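Workshop notebook, Nanerden
8 November 2024

Match ball pressure loss, second round. Soo-ah Lim brought back the bag of balls from the Clelov semifinal and we put them on the bench before lunch. She had gauged them at full time and again in the van, so there are two readings for each ball before ours. Her figures are in the blue folder and I haven't copied them here.

Eight balls in the bag. Seven held pressure overnight. The other one, number 673 on the club tag, dropped far enough that a keeper would notice it on the bounce. Same ball that went flat in the group game in September. I had put that down to a bad needle at the time and wrote it up that way, which I should correct.

Put 673 in the tank and got a thin line of bubbles from the valve, none from the seams. Re-greased the valve, reinflated, put it back in the tank. Still bubbling, slower. Left it on the shelf to sit until tomorrow.

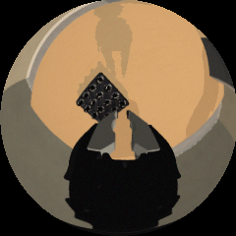

Is the valve the only thing wrong with 673?

Can't say until the new valve is in and the ball has sat for a night, but the seams showed nothing in the tank and the panels feel even all the way around.

Kick rig: ran ball 179 for 900 strikes at the Sekmont setting. No change in shape that I could find with the ring. The printing has worn off on one panel and the surface there is slick to the thumb. Pieter Adams thinks the slick patch matters more than the pressure for a wet final and wants it tried on grass with a couple of the reserve players. I'd like to see the rig numbers first. We left it there.

The coach at Yang called in the afternoon. They lost the final by a goal and he wanted to know if the ball was soft in the second half. Soo-ah's full-time reading for that one was inside the limits and I told him so. He took it fine. Said second was further than they had ever got and the players were already over it.

To do:
New valve for 673, then tank again
Order needles and valve grease
Correct the September entry
Ask Pieter which reserves he has in mind and when the grass is free
Ring gauge is reading a hair off, check against the other one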